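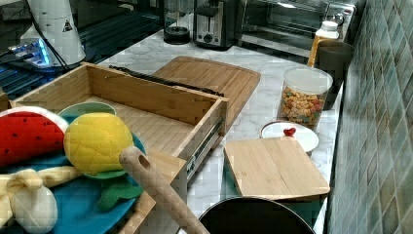
Kitchen counter, plush fruit on the blue plate.

Home | Diary | Workshop notes | Water | Archive | Contact

4 June 2026

Hardness again. The test strip at the kitchen tap read in the top band, so I did a proper titration in the evening and got 400 mg/L as calcium carbonate. The December figure was lower, but that was done with an older bottle of titrant and I no longer trust it. I ran the test twice and both runs agreed to within a drop.

The softener is a Kjærgaard single-tank unit, timer controlled. It was set to regenerate every five days by whoever lived here before, and I never changed it. At the present hardness the resin is exhausted well before then. The timer has no meter input, so the only options are a shorter interval or a heavier salt dose. I have gone to three days and left the dose alone. Brine draw took 51 minutes on a manual cycle. The manual gives 50, so the injector is probably clean and I did not open it.

Gergely Kocsis came by for the pipe cutter and looked at the bypass valve while he was under the sink. He thinks it is passing slightly even when closed. If so, a portion of raw water is mixing in downstream and the resin may be in better shape than the tap suggests. Test for this: sample at the softener outlet port and at the tap within a minute of each other. The port needs a quarter-inch adapter, which Nallska had listed as in stock and then did not have. Ordered one from Gondano instead.

Kettle descaled with citric acid, two tablespoons to the liter, left for half an hour. Scale on the element came away in sheets. The shower head is worse and will need a full night in the bucket.

Wrote to Oksana Dovhaniuk at the Kulville waterworks to ask whether they have switched wells. A change of source would explain the rise more simply than anything in my plumbing – and it would be useful to know if it is seasonal before I spend money on a metered head.

Salt level at the mark inside the tank. No bridging when I pushed the broom handle down.

Lærke wants the boiler pressure looked at too. It read low this morning, topped up, no drips found at the radiator valves. Will read it again tomorrow before the heating comes on.

Slept badly. Rain after ten.

Recent entries
Bypass valve, first look
Replacing the sediment cartridge
Notes on salt: blocks or tablets
Boiler pressure log

Contact: Ketill Bjarnason | © 2026 | Back to top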